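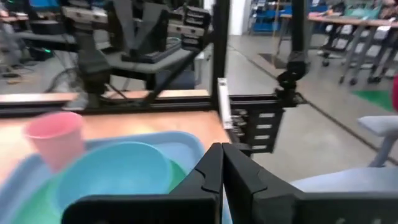 Verkden, July

I have now lived with the Follusia two-arm table for a whole season at work, which is long enough to have stopped being polite to it, and several people from our sister kitchens have asked me to write down what I think. So get comfortable, please, because I am not a short writer.

Some background first. I run the tray room at Rudd House, where we send out breakfast and lunch to residents who prefer to eat upstairs. Every tray gets the same things in the same places, and for years that meant two people standing at a counter from 6:30 in the morning, setting and clearing, setting and clearing. My wrists know all about it! When the Follusia was offered to us, I went over to the workshop to try it with our kind of tableware, the light plastic sort in cheerful colors: a pale blue tray, a turquoise bowl, a green plate, a pink cup. I wanted to see it deal with a bowl sitting over the rim of a plate, as that is how everything comes back to us.

What you get is a wooden-topped table in a black metal frame, with an arm on each side reaching in. It is solid. I leaned on it with my full weight (don't tell Seo-ah) and it did not budge. The grippers are flat black things with notched edges, bigger than I expected once you are up close, and I worried for the cups. We have lost one cup so far, and I was the one who dropped it.

Setup took 48 minutes with Seo-ah Baek from Follusia on the phone, and she was patience itself. Teaching it a layout is slower. You lay the place by hand, let it try, correct it, and go again. Our standard breakfast took 30 tries before I was happy to leave it alone, and the spoon was the sticking point every single time. Bowls and plates it took to right away. Napkins it handles well if they are folded thick, and badly if they are folded the way my mother taught me, so I have had to change my ways. 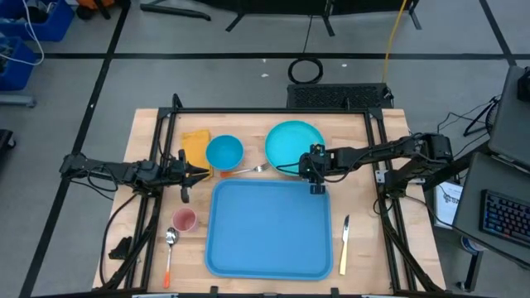

What it changed for us

This is the part people really want to hear, I think, and I had to go and ask around, as my own view is colored by being the one with the sore wrists.

Rodel Salazar has set trays here for 11 years and he was dead against it. He still starts at the same hour, but he spends the first stretch loading the table and then goes up with the cart, where he used to be stuck downstairs until the rush was over. He likes the time with the residents. He does not like waiting on a machine, and he will tell you it is slower than he is, which is true. He also misses having a second person across the counter to talk to, and so do I, a little. No hours were cut, I should say, though I asked for that in writing before I agreed to anything and I would urge you to do the same.

My grumbles: the cables need a tidy home and you have to find one yourself. The manual is thin. And the Honon cutlery holder they sell to go with it is overpriced for what it is, so borrow one first if you can.

Would I have it again? For a tray room our size, yes, with someone like Rodel in charge of it. For a smaller kitchen I would wait a year and see what the price does.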